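Home | Stories | Archive | Submit | About

The Urkon Account

The client sold soap. The agency had been told to make people care about it by 25th June, and there was very little money.

She had been at the agency for three years and had worked on shoes, a bank and a frozen pizza. Urkon soap came in one size and one color. It had been made in Darnureck for a long time, and most of the people who bought it had bought it for most of their lives. They did not post about it.

"We need up to 14 posts," her manager said. "And a contest."

"What do they win?"

"Soap."

She wrote the posts in two afternoons. The first got 492 views. The second got 505, and her manager came over to her desk to tell her it was going up. She looked at the comments. There was one, from a woman who wanted to know why the bars had gotten thinner.

She asked the client. The client said they had not gotten thinner. She bought an old bar from a man in Undmont who kept a hardware store and never threw out stock, and she put it on the kitchen scale next to a new one. The new one was lighter.

She did not say anything for a week. She wrote a post about clean hands and another about mornings. She ate lunch at her desk and washed her hands with the sample bar in the office restroom, and it was good soap. It was only that there was less of it.

Then she answered the woman. She used the company account and wrote one line: You are right, they are lighter now.

By the next morning there were more than 1000 comments. People had found bars in their mothers' closets and were weighing them. A man in Klinhom had a drawer of them going back years and had lined them up by date. The client called at nine and her manager took the call in the hallway with the door shut.

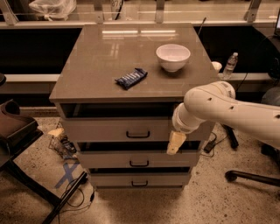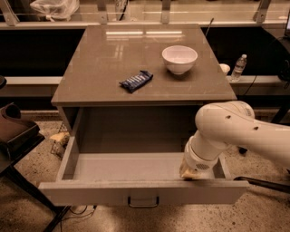 He came back in and sat on the edge of her desk.

"They want to know who has the password," he said.

"I do."

"They want it changed."

She changed it and wrote the new one on a slip of paper and gave it to him. He folded it and put it in his shirt pocket. Then he asked if she still had the old bar, and she said it was at home, and he asked how much lighter the new one was — he had been using it since he was a boy.

She told him. He nodded and went back to his office. In the afternoon the soap company ordered four more posts, and she opened a blank page and started on the first.

More stories
The Night Clerk
Two Rooms in March
What the Printer Owed
A Short Lease
Read the archive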